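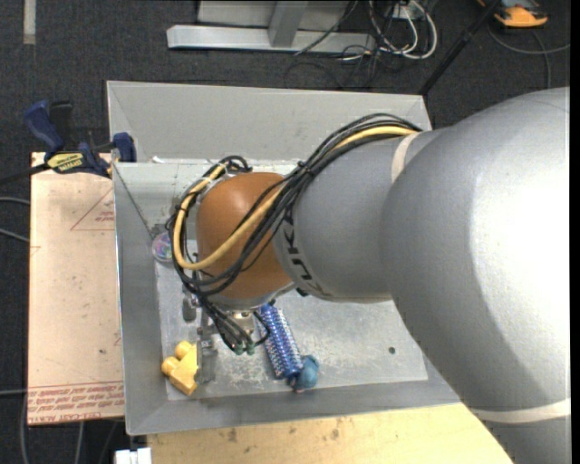
Sorting the toy bin, part two

Saturday morning went to the small plastic stuff. The full inventory came to 677 pieces, counted by weight: I weighed 200 building blocks, took the average, and counted everything that wasn't a block by hand.

Sheet metal suits this job better than the fabric tubs we had before. The floor is flat, the sides slope, and a toy that rolls ends up back in the middle. Scratches on the bottom don't matter. Crumbs and sand wipe out with a damp cloth.

The categories are now down to 4:

Blocks with knobs
Anything with bristles or bumps
Round things
Everything else

Igor wanted to sort by color. I tried it for one shelf and dropped it. Yellow alone filled a drawer, and a child looking for a block had to dig through ducks and cups to find one.

Bristled toys take the longest to clean. Dish soap, lukewarm water, an old toothbrush along the rows, then bristles down on a rack overnight. Blocks go in a mesh bag on the top rack of the dishwasher, no heated dry.

Žofie asked about labels. Plain masking tape and a marker, on the short side of each box, lower left. The boxes from Stakeo have a texture that printed labels peel off within a month.

Part three will be the puzzles.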